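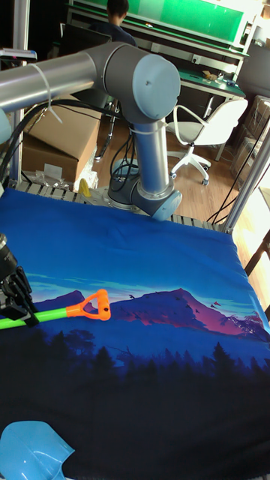
Cimelcombe sandbox toys – picture set README

Version of 15th May

Hi! I put this set together because I kept needing pictures of plain old sandbox toys lying on something busier than a white sheet, and I couldn't find any I liked. So I made my own folder, and now you can have it too.

What you get

There are 124 pictures in all, sorted into 6 folders, one per cloth. The toys are the kind you'd take to the beach: shovels mostly, plus a few rakes and molds that only turn up in the folder called "odds". Some 5 pictures in there are a bit soft. I left them in, so skip them if you're picky.

The mountain cloth

My favorite by a mile. It has a deep blue sky that gets paler as it goes down, pink and purple mountains, tiny dark birds, and then a strip of black pine trees along the bottom. The orange and green shovel looks great against it, and the D-shaped grip is easy to spot even in a small thumbnail. The tree part is very dark, so check your screen brightness before you decide a picture is too murky to use. 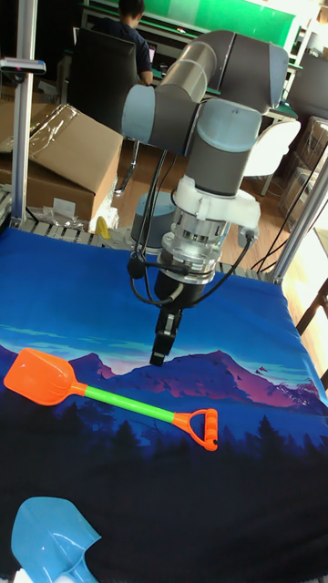

Mountain cloth, orange and green shovel lying at a slant, with a bit of a light blue one in the corner.

How I named things

Each file name goes cloth, toy, number. I call the scoop end "blade" and the other end "grip" all the way through the notes. My March copy said "handle" for both the shaft and the grip, which was a mess – sorry if you built anything on that! The list in Gerano format has the new words. The Zheng list is still on the old ones until I get an evening free.

Known problems

Light blue toys can get lost against the sky part of the cloth. Also, 3 pictures in "odds" have the wrong toy name, and I've marked those with a question mark in the notes.

Getting it

Grab the whole folder from the Skiltbridge page, or just the mountain cloth if you're short on space. Use it for whatever you want. If you find another wrong name, leave a note on the same page with the file name in it and I'll fix it in the next copy.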